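4. Why people keep old desktop computers

4.1 The drawer, the shelf and the hallway

Our first round of home visits in Zurkport was meant to be about kitchen appliances. We asked each household to show us something they no longer used and had not thrown away, and we expected toasters. What we got, again and again, was a desktop computer, often with the side panel missing and a power cord wrapped twice through the handle of the case. By the end of March we had rewritten the interview guide, and the present section grew out of that change of plan. We are very glad it happened!

The mailed survey went to 2,000 addresses and produced 1,989 usable forms, a return we owe almost entirely to the Kowalchuk housing office, which enclosed our form with its yearly meter reading card and would not accept the reading without it. We come back to what this does to the sample in Section 6. The home visits were far fewer. We made 22 of them, each lasting nearly 2 hours, and it is the visits that carry most of the argument here.

We use the word "keeping" in a narrow sense. An object is kept when it has stopped being used for its main purpose, when a way of getting rid of it is known to the household, and when it is still there. This leaves out things that are simply lost in a basement. It also leaves out things waiting for a pickup that has already been booked, although one household had been waiting so long that both coders wanted to count it anyway (we let them).

4.2 Parts as a reason to keep the whole

Earlier work on household storage tends to treat the kept object as a single thing with a single value, either in money or in memory. Desktop computers do not fit this well, and that is what makes them such a pleasure to study. People talk about them in pieces. A retired bus mechanic told us the machine in his hallway was "dead, but the memory is good." A student keeping her brother's old computer said she was "keeping the fan and the card, really, and the rest is the box they live in." In 13 of our transcripts the person speaking named at least one part before naming any use the whole machine had ever had.

The standard desktop layout invites this way of talking. The main board is the ground on which everything else stands, and the things a household is most likely to have paid extra for, such as the graphics card, can be lifted out of a slot and held in one hand. A card has its own metal bracket, its own price on the resale sites and often its own story about the afternoon when it was bought. Several people could date the card and could not date the computer.

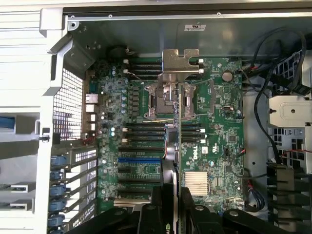 Figure 4. Graphics card held upright over the main board of an open desktop chassis, with the metal mounting bracket at the top.

It follows that a household can regard a computer as finished and still see no reason to let it go. We call this the reserve view. In the reserve view, the case works as a storage container that happens to fit its contents perfectly, and emptying it would create a new problem: the parts would need a drawer, a bag and a label. Leaving them where they are costs nothing except floor space. One couple had moved the same machine through four apartments on exactly this reasoning, and in the last of the four it was holding up a shelf of cookbooks.

What surprised us most was how seldom the reserve was drawn on. People described the parts as ready for use, and they described in detail who might want them, but very few could recall a part leaving the case. We do not think this makes the reserve view a mistake or an excuse. A spare tire that stays in the trunk has done its job in some sense, and our respondents used that very comparison several times without any prompting from us.

4.3 Giving away and the trouble with small gifts

The local reuse network, Menimeo, accepts whole computers and loose parts at the same counter. The counter staff told us that whole machines arrive mostly in the fall, when students move, and that loose parts come in all year, often in a coat pocket. We spent several evenings there and can only say how cheerful a place it is. People stay to talk. A man who had brought in a sound card left an hour later with a desk lamp and directions to a good dentist.

Even so, giving away a part turned out to be harder for our respondents than giving away a whole machine. Two concerns came up. The first was about data. Many people believed that any green board might hold personal files, and they would not hand over a card or a network adapter for that reason, although the drive was the only part they had any real cause to worry about. The second was about size. A whole computer feels like a proper gift, while a single part feels as if it needs an explanation — what it fits, how old it is, whether it was working on the day it came out. Several people said they would have given the part away long ago if they had known what to write on the bag.

The paper tags introduced at the counter by Cornel Vasiliu speak directly to this second concern. Each tag has three blank lines, for the kind of part, the machine it came from and anything the giver would like to add. The third line is the one people enjoy. We read tags that mentioned a first job, a thesis, and a cat that used to sleep on the warm case. Jarex, the repair shop across the street, now uses the same tags for parts its customers choose to leave behind, and a joint supply is printed in two colors.

4.4 What the survey adds

The survey lets us check whether the reserve view is common outside the homes we visited. Respondents who reported a kept desktop were asked to pick one of five statements about it, and the statement closest to the reserve view ("Some parts of it could still be useful") was chosen more often than any other. It led among renters as well as owners and in every age group but the youngest, where the leading answer was that the machine belonged to somebody else.

We had expected that storage space would matter more than it did. Households with a basement or a garage were only slightly more likely to keep a desktop than households without one. Small apartments simply keep their computers in plainer sight — under a coat rack, beside the washing machine, behind the door of the room where the interview took place. One respondent had put a plant on hers, and wrote in the margin of the form that the plant was doing well.

The open comments also pushed us to separate desktops from laptops in the analysis that follows. Laptops were kept too, but the comments about them were mostly about photographs and passwords, and parts hardly came up. Section 5 takes the two groups in turn, beginning with laptops, where the older literature on sentimental keeping holds up rather better.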